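A Place for the Bowl

My grandmother owned one table and did everything on it. She rolled dough, paid bills, cut out dresses and once, I am told, set a cousin's wrist. She never marked where anything went. If you put a plate down in the wrong spot she simply looked at it until you moved it, and then she looked at you.

I thought of her a lot this winter, while I was reading up on the zoned table, which is the latest thing to arrive in the long and expensive campaign to make us tidy. The idea is that you take a surface you were getting along with perfectly well, cover it in brown paper, and divide it into cells with tape. Things then live in cells. The bowl has a cell. The plate has a cell, or goes under the bowl and shares. You, presumably, stand at the edge and feel calm.

There is money in this, naturally. A company called Bevalska will sell you the paper on a roll for $150, pre-creased, with a booklet. Winolik does a tape in a color it calls Harbor. I have held a roll of Harbor. It is blue tape. I have fifteen feet of it left over from the bathroom ceiling and I will let it go for a good deal less.

What the booklet doesn't cover is that tape has opinions. Anybody who has masked off a window knows this. You begin at the top with a firm hand and a clear conscience, and by the time you reach the bottom you have wandered off toward the neighbors. You tear a piece short, so you add another, and the second one comes in a bit higher than the first. You press down a crossing and it wrinkles. Now you own a grid in the sense that Boston owns a grid.

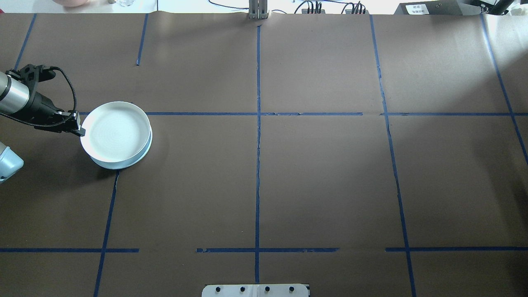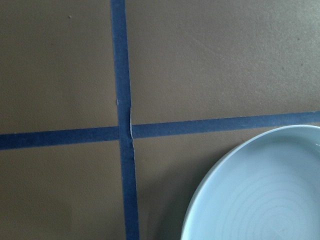

Blue tape over brown, and a light-blue plate that has no idea which cell it's been assigned.

I like this table a great deal better than the one in the booklet. The lines lean. The pieces meet each other the way relatives meet at an airport, a little off to one side. It still works as a grid, because a plate is round and doesn't care whether the walls of its room are square. You could eat breakfast off this. I'm less sure about the booklet's table, which looks as if it would ask you to wait in the hall.

Inmaculada Barrios disagreed with nearly all of this when I read it to her over the phone. Her view was that I was being snobbish about tape, that people who have never shared a kitchen with three other adults have no business laughing at lines on a table, and that a crooked border had kept the peace in her apartment on Sotomayor Street for the whole of one August. Everyone had a section. Dishes left in someone else's section became that person's dishes. She said she came out of it with a very nice gravy boat.

I have no answer to the gravy boat. I will grant her the general point too, that a line on a table is a cheap way of saying something that gets awkward out loud. My grandmother had the look. Most of us don't have the look, and blue tape is sold at every hardware store.

My quarrel is with the straightness, and with the booklet's promise (page 3) that once the cells are down "the objects will find their homes." Mine haven't. I taped my own kitchen table on a Sunday, freehand, with the bathroom leftovers, and gave the cereal bowl the upper left, where the light is bad and it wouldn't get ideas. By Tuesday it was on the windowsill with a spoon in it. The upper left had a library book, a sock and the gas bill.

The tape is still there. One end has started to come up, and I've been picking at it while I read the paper.

Letters to the editor: use the contact form. © 2025 Udis Review. All rights reserved. Back to top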